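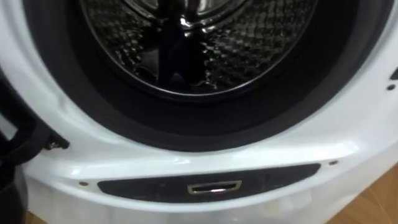

用遥操作给人形机器人录制洗衣机取放任务:操作步骤

适用范围

本文写给已经能让机器人站稳、能用遥操作端带动双臂和双手,准备开始录制家务类任务的人。任务是从双筒洗衣机的上筒里取出一件衣物,放进地上的洗衣篮,以及反过来把衣物从篮子里放进上筒。开关机门单独成一个任务,放在后面讲。

文中的录制软件是 Dender,标注和回放用 Purkavia。换成别的软件,菜单名称会不同,步骤基本一样。机器人的启动、回零和急停检查请看各自的手册,这里不重复。

一、任务拆分

一次示范只做一件事。初学者容易把“开门、取衣、放篮、关门”录成一整条,录的时候很痛快,后面任何一段出了问题,整条都要扔掉。我们现在拆成四个任务,各自独立录制:

开上筒门
从上筒取衣,放入篮中
从篮中取衣,放入上筒
关上筒门

每个任务都要写清楚起始状态和结束状态。以取衣为例,起始状态是:上筒门完全打开,衣物在筒内,篮子在机器前方的地面上,双手在身体两侧的待命位。结束状态是:衣物整件落在篮内,手指张开,双手回到待命位。没有回到待命位就停止录制的,一律算不完整。

任务说明写成一句话,录入 Dender 的“指令”栏,同一任务的所有示范用同一句。例如“把上面滚筒里的衣服拿出来放进篮子”。不要今天写“衣服”,明天写“毛巾”,除非物品真的换了。真的换了物品,就另建一个任务编号。

二、场地准备

先固定洗衣机,再定机器人的站位。洗衣机两侧如果有暖气片、消防箱之类不能挪的东西,先让机器人在断开使能的状态下由人推着手臂走一遍最大活动范围,看肘部和小臂会不会扫到。会扫到就改站位,不要指望操作者每次都记得绕开。

站位用胶带在地面上标出脚尖和脚跟的位置。人字拼的木地板纹路本身可以当参照,但换了灯光以后纹路不容易看清,还是贴胶带可靠。胶带颜色选与地板接近的,颜色太跳的胶带会进入头部相机的画面,模型有时会把它当成定位依据,以后胶带一撕,动作就偏了。

线缆要走在机器人身后。悬吊的线从上方下来,留出的余量以机器人弯腰到最低时不绷紧为准。地上的电源线拉直后绕开脚跟,再往外走。录制过程中由一个人专门看线,这个人不兼任操作者,也不兼任记录。

洗衣机断电,进水阀关掉。滚筒要擦干,胶圈的褶皱里常有积水,用布沿着下沿抹一圈。湿的胶圈会改变手指的摩擦,同一个动作前后手感不同,操作者会不自觉地加力。

门开到底之后,用手晃一下,看它会不会自己往回转。会回转的,在铰链一侧垫一小块泡沫。这一步只针对取衣和放衣两个任务,录开门、关门时把泡沫取掉。

三、相机检查
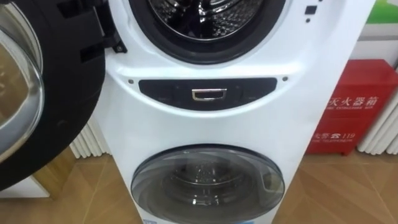
头部相机的俯仰角要先锁定。角度太平,上筒口会占满画面,下筒和地面看不到;角度太低,手伸进筒口以后指尖会出画。我们的做法是让机器人站在胶带位上,头部调到筒口下沿落在画面中线偏上,然后把角度值写进任务配置,以后每次开机先读这个值,再用一张参考图叠加比对。

参考图在 Dender 的“对齐”页里导入,透明度调到一半,看筒口的圆边、门锁槽和两侧螺钉是否重合。圆边重合而螺钉错开,多半是站位转了一点角度,让机器人重新站,不要去动相机。

曝光改为手动。不锈钢滚筒反光很强,自动曝光会在手臂伸入时突然变亮或变暗。对着空筒设好曝光,再放一件深色衣物和一件浅色衣物各看一次,两种情况下都能分清衣物边缘就可以。做不到的话,优先调灯,把直射滚筒的灯移开或加柔光布。

固定相机架在工作区侧面或上方,要求能同时看到双手、筒口和篮子。它的画面可以不进训练,但出了问题要靠它判断是手的问题还是站位的问题。架好以后拧紧,在地上标出三脚架的脚位。

所有相机的时间戳要对齐。最简单的检查是在每个相机都看得到的位置拍一下手,回放时逐帧看手掌合拢出现在哪一帧。相差超过 2 帧就先处理同步,不要开始录。

四、遥操作端的设置

映射比例。手臂用一比一,不缩放。有人喜欢放大比例来省力,在空旷的桌面上没问题,伸进筒口时放大比例会让小抖动变成碰撞。

速度上限。靠近机器的动作把上限设为正常值的 60%。这个限制写在任务配置里,由软件执行,操作者不用自己控制快慢。

手指力度。先给较低的夹持力,从能提起一件干的 T 恤开始往上加。夹持力过大时衣物也能拿起来,但手指会把胶圈一起夹住,往外一拉胶圈就翻出来了。

操作者的视角。操作者应当只看头部相机的画面来操作。站在机器旁边用眼睛直接看当然更容易,可是那样录出来的动作用到了模型看不到的信息,比如从侧面看到衣物挂在筒的后壁上。模型学不到这个判断,回放时就会往空处抓。我们让操作者背对机器坐,看屏幕,旁边留一个人负责急停。

五、录制取衣动作

按下面的顺序做。每一步的动作名称可以直接作为 Purkavia 里的分段标签。

接近。右手从待命位抬起,手腕先到筒口下沿的前方,再往里伸。不要从侧面斜着切进去,手背容易刮到敞开的门框。左手保持在门的外侧,位置固定,不参与抓取。

进筒。指尖高过胶圈下沿之后再向前。手掌略微向上翘,让手指先进,手腕后进。整个过程速度均匀,中途不要停下来找衣物。需要找,应在接近阶段就看好。

下压与合拢。指尖碰到衣物后继续下压一点,再合拢手指。抓的位置选衣物隆起最高的一团,抓平铺的边角很容易滑脱。

提起。先向上抬,离开筒底,再向外退。顺序反了,衣物会在胶圈上拖行,拉链和扣子会卡在褶皱里。

退出。手腕退到筒口外以后停半秒,确认衣物整件出来了。停顿只放在这里,其他地方不要停。模型会学会停顿,到处都停的示范教出来的动作一顿一顿的。

放篮。手臂下降到篮口上方,手指完全张开,等衣物落下再移开。衣物挂在手指上时,可以轻轻抖一次手腕。抖了两次还没掉,这条作废重来。

回位。双手回到待命位,结束录制。

关于双手分工,我们内部意见不一,试录时也讨论过几次。

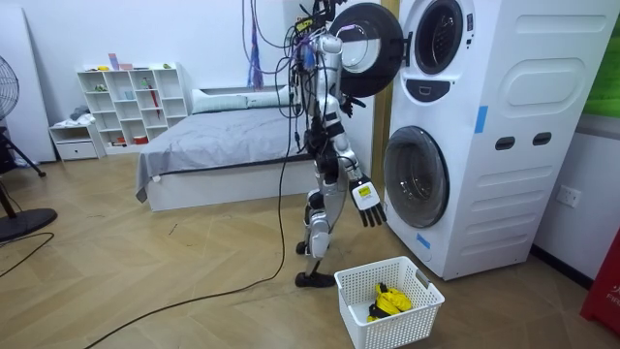

Armindo Falcão 认为左手不应该一直闲着。他的意见是,门没有阻尼,右臂往外退的时候小臂稍微一碰,门就往回走,左手应当从一开始就轻轻抵住门的内侧,把它当成任务的一部分来录。他还提到,以后机器人要到别的房间里去用,不会有人事先去垫泡沫。

Viola Rizzi 回复说,她试过抵门的录法,操作者要同时顾两只手,右手的失败率明显上升,新手尤其如此。她建议先用单手录满基础数据,再补一批双手的,两批分开编号。

我们采用了后一种做法。单手数据录到 580 条时训练第一版,双手数据在这之后补。两批的指令句不同,双手的那批写作“扶住门,把上面滚筒里的衣服拿出来放进篮子”。如果你的洗衣机门有阻尼,开到底后能自己停住,双手的那批可以不录。

六、变化怎么安排

同一个动作重复很多遍用处有限,需要有变化,而且变化要有记录。可以变的项目如下:

衣物在筒内的位置:靠左、靠右、靠前沿、靠后壁
衣物的形态:团成一团、摊开、有一角搭在胶圈上
衣物的颜色和厚薄
篮子的位置:在胶带标出的范围内前后左右移动
灯光:白天开窗帘、白天拉窗帘、晚上开灯

不要变的项目:洗衣机位置、相机角度、门的开度。这几样等第一版模型能稳定运行以后再放开。

每录 7 条换一次设置。换设置时由记录的人摆放衣物,操作者不要看,也不要自己摆。自己摆的人会下意识地把衣物放在好抓的地方。摆放方法是从筒口随手丢进去,用手转动滚筒半圈,停在哪里算哪里。

Ornella De Luca 整理过一张对照表,把上面的项目做成行列,录完一格划一格。表格很土,但能避免录到最后才发现靠后壁的衣物一条都没有。

七、放衣动作的不同之处

从篮中取衣放入上筒,看上去是把前面的步骤倒过来,录的时候有几点要另外注意。

篮子在地面上,机器人要屈膝或弯腰才能够到。弯腰时头部相机跟着下移,筒口会离开画面。这是允许的,但起身以后要让筒口重新完整出现在画面里,然后再抬手臂。操作者常犯的毛病是凭记忆抬手,画面里还没有筒口,手已经往前伸了。

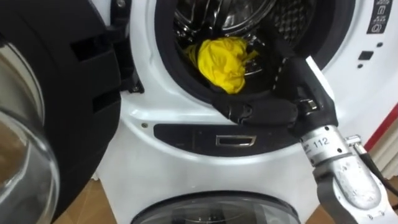
手进筒以后,手指张开之前要先确认衣物过了胶圈下沿。只有一半进去就松手,衣物会顺着胶圈滑出来。衣物落下后,手指可以压在胶圈下沿上借一下力,再把露在外面的部分往里推。推的时候用指背,指尖容易把衣物又带出来。

推的动作单独标一个标签“补推”。不是每条都需要补推,有就标,没有就空着。第一版训练时可以把带补推的和不带补推的混在一起,模型能根据衣物是否露出来决定推不推,前提是两种都有足够的条数。

退出时注意手腕。手臂在筒口处有一个转腕的动作,很多人会提前转,手腕外侧的线缆就会蹭到机身。手腕完全退出筒口再转。

八、手把手示教什么时候用

有些手可以断开使能,由人直接握着小臂带动作,记录关节角。这种方式比遥操作直观,力度也好掌握。我们只在开门和关门两个任务里用它。

开门时手指要扣进门边的凹处再向外拉,遥操作端没有触感,操作者判断不了有没有扣住,经常空拉。改由人站在机器人右后侧,一手握小臂,一手托肘,带着它扣住、外拉、再沿弧线送到底,几次就能得到干净的轨迹。

缺点是人的手臂会出现在头部相机画面里。解决办法是示教时只记录关节轨迹,不用当时的画面;然后让机器人按轨迹自己重放一遍,在重放时录图像。重放成功的那条才进数据集。重放时人要退到固定相机的画面之外。

重放前把门关好,恢复到与示教时相同的状态。速度先用一半,走通以后再恢复。

九、检查与剔除

当天录的当天看。在 Purkavia 里用四倍速过一遍,下面这些情况直接剔除:

起始或结束状态不对
手指夹住胶圈
衣物掉在地上
画面里出现人手
操作中途有超过一秒的无意义停顿
任何一路相机丢帧

第一次没抓住、第二次抓住的不要急着删。只要重新抓取的动作自然,就标上“重试”保留下来。模型上线后一定会抓空,没有见过重试的模型会握着空手走到篮子上方去张开。

Amedeo Valentini 建议由没有参与录制的人来看片,我们照做以后,剔除的数量比操作者自己看时多。操作者看自己的录像,会原谅很多东西。

十、常见问题

筒内太暗,看不清衣物怎么办?
先调灯,再调曝光,最后才考虑加补光。补光装在机器人头上会在筒壁上留下一个移动的亮点,尽量不用。

衣物缠成一团,一抓就全出来了,算不算成功?
任务是单件衣物时,筒里只放一件。多件的任务另外建。

操作者录多久换人?
连续录一小时以内换人。疲劳以后动作会变快变硬,看录像能看出来。

可以两个操作者混着录吗?
可以,在记录里写上操作者代号。两个人的抓取习惯差别很大时,先各录几条放在一起看,统一进筒的角度和放篮的高度,再正式开始。

下筒能不能用同一套数据?
不能。下筒的高度和门都不一样,机器人需要蹲得更低,头部相机的角度也要重新定。按第三节从头做一遍,另存一份任务配置。

录到一半机器人的脚挪动了怎么办?
停止录制,当前这条作废。回到胶带位,重新做参考图叠加,重合以后再继续。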